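April
Workshop and store room checks, Eskola site
6 comments - 14 shares

The monthly walk-round, in the order I do it. Mark each line OK, FIX or STOP and write a comment even if it is short. A blank line counts as not checked.

1. Fire door, loading side. Closes on its own from wide open. OK. Seal is coming away at the bottom corner, glue before next month.

2. Aisle between racks. Must be 100 cm clear all the way along. FIX. Measured 80 cm by the paint shelf, where the Zalero drums have crept out again. Moved back on the day, tape needs redoing.

3. Rack uprights. No dents, all locking pins in. FIX. One pin missing on the end bay, second level. Nothing heavy to go on that beam until it is replaced.

4. Step ladders. Feet, hinges, labels. OK for the two short ones. STOP for the tall one, split foot. Tagged and put behind the office.

5. Extinguishers. Gauge in the green, pin and tie in place, bracket tight. OK. The one by the sink was hidden by coats - hooks to be moved.

6. Extension leads. Look along the full length, both ends. FIX. Outer sleeve pulled back at the plug on the orange one. Not to be used until rewired.

7. First aid box. Contents against the list in the lid. FIX. Low on large plasters, eyewash in date.

8. Floor. Mats flat, edges down, no oil. OK. Drain cover near the Statska compressor still rocks when you step on it.

9. Benches and tables. Tops sound, legs tight, nothing stored underneath that blocks your feet. OK. Bench height is 102 cm at the cutting end, no change.

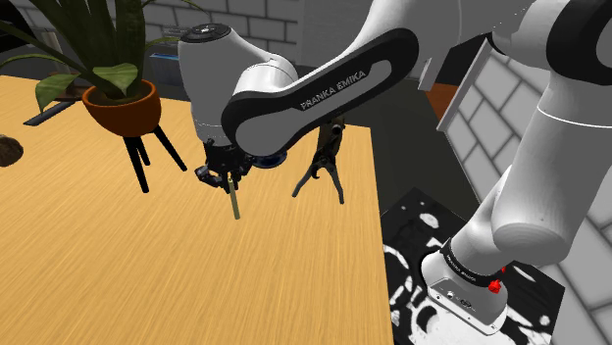 Skunelex Site Services
Stores and premises inspector

10. Lighting. All tubes working, emergency lights come on with the test key. FIX. One tube out over the racks.

11. Waste. Oily rags in the lidded bin only. OK, bin about half full.

Items marked STOP stay out of use until I have signed the tag. FIX items go on the board by the kettle, and please put your initials next to the ones you have done.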